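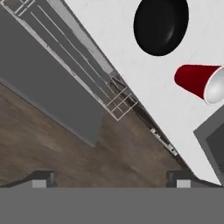 시뮬레이터에서 되는 건 다 된다고 치고, 그래서 실제 주방에서는 언제 되느냐는 댓글이 지난 글에 달렸다. Nistura라는 분이었다. 맞는 질문이다. 그런데 나는 요즘 그 앞 단계가 너무 재미있어서 답을 자꾸 미루게 된다.

식기세척기 정리 과제를 예로 들어 보자. 옆으로 누운 빨간 컵 하나가 계획기를 얼마나 괴롭히는지! 똑바로 선 컵이라면 위에서 내려가 잡으면 그만인데, 누운 컵은 접근 방향부터 다시 골라야 하고 조리대 모서리까지 가까우면 충돌 여유도 빠듯하다. 검은 그릇은 또 다르다. 표면이 번들거려서 깊이 추정이 흔들리기 쉽다. 렌더링이라고 봐주는 법이 없다.

우리 Waltdale 스택은 초기 배치를 194가지로 흩뿌려 놓고 밤새 돌린다. 아침에 로그를 열면 실패한 것부터 본다. 지난 2월에는 실패 30건을 하나씩 재생해 봤는데, 제어기를 의심하던 내 생각이 완전히 빗나갔다. 대부분 랙의 가는 철사를 충돌 모델이 뭉뚱그린 탓이었다. 같은 장면을 같은 시드로 몇 번이고 되돌려 볼 수 없었다면 훨씬 오래 헤맸을 것이다.

그래서 나는 더 큰 모델만큼이나 재생 도구와 시각화 도구에 사람을 붙여야 한다고 생각한다. 실물 주방 얘기는 다음 글에서 꼭 하겠다. 우선은 철사 랙부터 고치고 싶다.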